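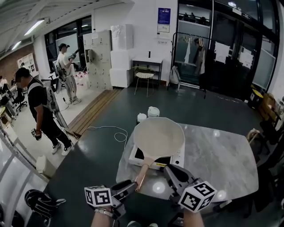 Does it matter what time of day you use electricity at home? Depends on the rate plan you're on, and a lot of people have never looked up which one they have.

I hadn't either until last February. My bill from Ganix was $389 for a two-bedroom duplex and I paid it without opening the PDF. The next one was nearly as bad, so I opened it. Thread on what I found, for anyone in Kununari or anywhere else with a bill they don't read.

Page one is useless. It has the amount, the due date and a bar chart with no labels. Skip to page 3 of the PDF, where it says "Service detail" in small print. Your rate plan is on the first line of that section.

Mine said R-TOU. TOU is time of use. It means the price per kilowatt-hour changes by hour. The other common one here is R-STD, which is one flat price all day.

I never picked R-TOU. The last tenant had it, and when I started service at the address the plan stayed in place. If you moved in the past few years it's worth checking for the same thing.

On my plan the expensive hours are late afternoon to mid evening on workdays. Overnight is cheapest. Everything else is in the middle. Your utility will have its own hours and they can shift between summer and winter, so look at the actual rate sheet and not a blog post.

Next thing to look at is usage. For that February bill I used 1,692 kWh. I had no idea if that was a lot. My October bill before it was under half of that, same apartment, same habits. The difference was heat.

My heat is a heat pump with backup strips. The strips are plain resistance heat and they eat power. They come on when it's very cold, but they also come on if you ask for a big jump on the thermostat all at once.

Which is what I was doing. I turned the heat way down when I left in the morning and cranked it back up when I got home. Right at the start of the expensive hours, with the strips running. I thought I was saving money.

What I do now: a small setback during the day, and the warm-up is scheduled to finish before the peak hours begin. It took a few minutes in the thermostat menu. If you have a gas furnace this part doesn't apply to you in the same way.

Water heater was second. Mine is an electric tank in a closet. I had Nazarenko out to look at a dripping valve anyway and asked what the tank was set to. It was higher than it needed to be. They turned it down a little and put a timer on it for about $300 with labor.

I'm not sure the timer was worth it. Turning the temperature down was part of the same visit and would have cost me nothing extra. If I did it over I'd ask about the setting first, wait a couple of bills, then decide on the timer. Don't go very low either - there are health reasons tanks are kept hot, and the manual will give you a range.

Laundry was third. The dryer is a big load and it's easy to move to the weekend or late evening. The washer on cold hardly matters.

Things that made no difference I could see on a bill: unplugging phone chargers, turning off the router at night, switching to a power strip for the TV. Do them if you like. I stopped.

Cooking is somewhere in between. A burner draws a fair amount while it's on but it's not on very long. I eat when I'm hungry and don't plan dinner around the rate sheet.

People ask about tracking apps. I tried Clusico for a while. It pulls the hourly data from the Ganix account and puts it in a chart. The free version was enough to spot the heating spikes. I let the paid trial lapse.

You may not need an app at all. A lot of utilities let you download hourly usage as a spreadsheet from the website. With mine it's under Account, then Usage, then a gray link that says Export. It runs a day behind.

About switching plans. Ganix lets you change once in any twelve months, and you can do it by phone. The rep ran my past year on both plans and told me the totals. Ask for that. They might not offer it, but mine did it while I was on the line.

For me the flat plan would have been cheaper with my old habits and slightly more expensive with the new ones. I stayed on R-TOU. If you work from home or have little kids in the house all afternoon, the flat plan may well be the better deal.

One more line to check: "Estimated" next to the meter reading. One of mine was estimated and it got corrected the following month. If you see it several months in a row, call. You want an actual read.

And there's a budget billing option where they average your year and charge the same each month. It doesn't lower anything, it only spreads it out. Some people like knowing the number. I'd rather see the real one.

Also look for add-ons. I had a small monthly charge for "line protection" that I don't remember agreeing to. As a renter I don't own the line. It came off with one email.

It's October 2025 now and the heat has only just started kicking on, so I don't have a full cold month under the new settings. The spring and summer bills were lower than the year before, but summer was also mild.

I'll add this winter's February bill to the thread when it comes in. If you're on Ganix and your plan code is something other than R-TOU or R-STD, reply with it. I've heard there's an older one still on some accounts and I'd like to know how it's priced.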